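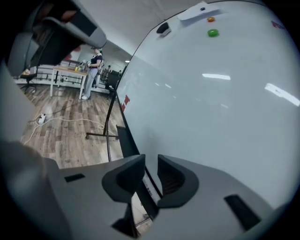
Speaker notes – Reading the hardness numbers in a small water utility
Elaine Bastos, Vomwood session, 26 May 2025

Slide 1. Title. Say name, say Urnon district, move on. Questions at the end, mic is at the left aisle.

Slide 2. Total hardness is calcium plus magnesium, reported as calcium carbonate. Most of the complaints we get are about scale in kettles and water heaters. Taste comes second.

Slide 3. Map of the Urnon wells. The north wells draw from limestone and run hard all year. The Trultlow intake is river water and much softer. Customers on the boundary get a blend, and the blend changes with demand.

Slide 4. Sampling. Flush the tap until the temperature holds steady, then fill the bottle. Do not sample downstream of a home softener. Ask the customer – they often forget they have one.

Slide 5. Titration. Buffer to pH 10, add indicator, titrate with EDTA from wine red to clear blue. Go slowly near the endpoint. Run a blank with every batch. If two people disagree on the color, use a reference flask that has already gone past the endpoint.

Slide 6. The Haddad Street results. 18 sites, sampled in September. The spread between neighbors was up to 40 mg/L. Pause here, people will want to read the axis.

Slide 7. Cause. A valve between the two zones was partly open. Amnuay Limsakul found it from the pressure logs. Credit him by name. The old zone map showed it closed.

Slide 8. What we changed. Blend ratio is now logged daily. Valve positions are checked on site before each sampling round. Hardness is published by zone – the single district average is gone.

Slide 9. Skip if short on time. Conversion from mg/L to grains per gallon: divide by 17.1.

Slide 10. Contact details. Leave up during questions. If asked about lead, refer to the afternoon session.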